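Guides > Around the Desk > Cable Tidying
Search this guide... Go

Section 5: Routing cables on a sit-stand desk

The Tokley kit claims a "100% tangle-free" desk. I doubt it, but the clips are decent.

1. Raise the desk to full height and unplug everything.
2. Stick the Wodach tray under the back edge.
3. Lay the power cords in first, then the thin ones.

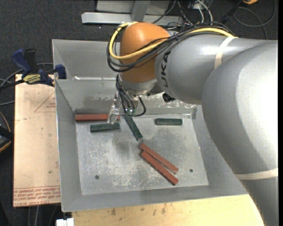 Slack is where most desks go wrong, and the kit's leaflet skips it. A cord pulled tight at sitting height will yank its plug when the desk goes up. Leave a loop wherever something bends, the way the yellow cable and the black ones go over the orange joint, and let the rest run close to the leg.

4. Tie the bundle loosely. You should be able to slide a finger under each tie.
5. Plug in, then run the desk up and down 2 times. Watch the plugs.

CAUTION: Never tie cords across the moving part of the leg. The leaflet shows it done that way – ignore the leaflet.

Note: The sticky pads are said to hold for years. Mine let go in June, so I'd use the screws.

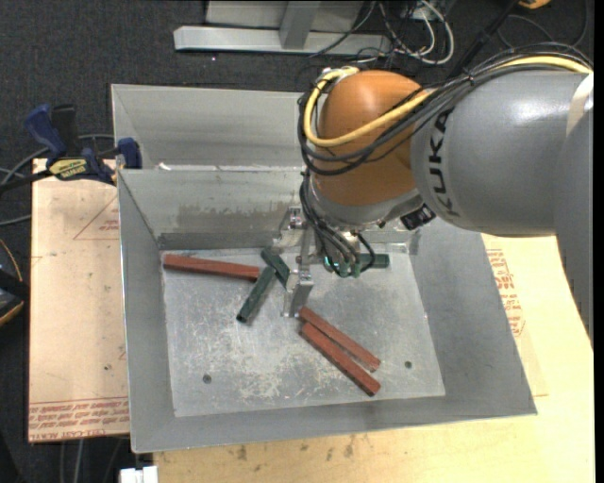
Margit Vida wrote in to say that the screws are too long for a thin desktop and that she swapped them for shorter ones. Fair point. Measure before you drill.

Related guides
Grukport power strips: are they worth it?
Havlíček desk legs, squeaks and fixes
Section 6: Monitor arms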